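Ticket 317: Dishwasher stops mid-cycle, drain light blinking
Status: still open, sort of
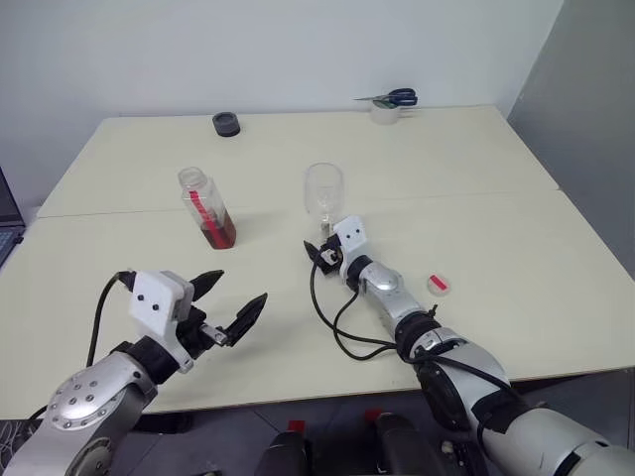 Okay, so my Holzer dishwasher has quit partway through the normal wash four times since Monday, and I'm using this ticket as my log so I don't have to repeat everything on the phone. It runs 28 minutes, clunks, and then the drain light blinks. I pulled the filter and rinsed it (gross!), then typed up my notes on the dark laptop at the left end of the cream table, with the manual open in another tab. The manual says to hold Start and Cancel together. Did that, got the same clunk at the same minute.

Next I checked the drain hose. There was a kink behind the cabinet, so I straightened it and ran a rinse. That finished fine and I got very excited. Then I ran a full load and it died again, ugh.

The guy at the Helex parts counter in Ondirville said it could be the pump or the float switch. The pump is $330 and the switch is way less, so guess which one I'm trying first. I did wiggle the float and it feels sticky on the way down, if that helps.

Things I haven't tried: the long hot cycle, a different outlet, yelling.

Update, 9 p.m.: cleaned around the float with vinegar and an old toothbrush. Quick wash went all the way through! Running the normal one overnight, please leave the ticket open until I write back.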